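Breakfast duty at Korkivley

I've been collecting training examples for our arm since November, and people keep asking what that looks like day to day. Mostly it looks like pastry! We're building up a set of short pick-and-place runs for the Grirlow project, and the croissant task is the one I'm on now. The set stands at 2,787 runs across all the tasks – around 400 of those are mine, and I've got the sore shoulders to show for it.

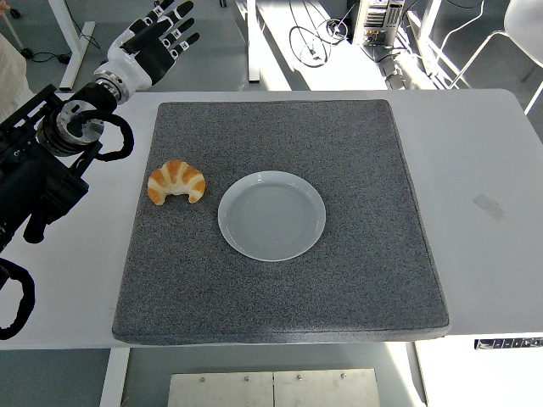

Croissant on the left, plate on the right, hand open.

Orest Holovko wrote the task list, and he wants the starting layout shuffled between runs, so I nudge things a little, turn the croissant, then go again. Anything I fumble gets kept too, with its own tag. (I argued about that for a while. I lost.) 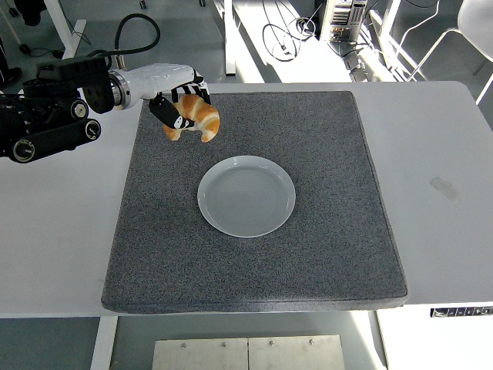 Grasps are the part I get fussiest about when I'm labeling. Rudd, our labeling tool, wants one timestamp for first contact and another for the lift, and on a curved shape I can go back and forth over 2 or 3 video frames before I'm happy. Once it's up like this, with both ends hanging down on either side of the grip and the plate still empty, I'm well into the "carry" label and can relax a bit. Next up is the same task with a bowl, and I've promised Orest the first 9 runs before I go home.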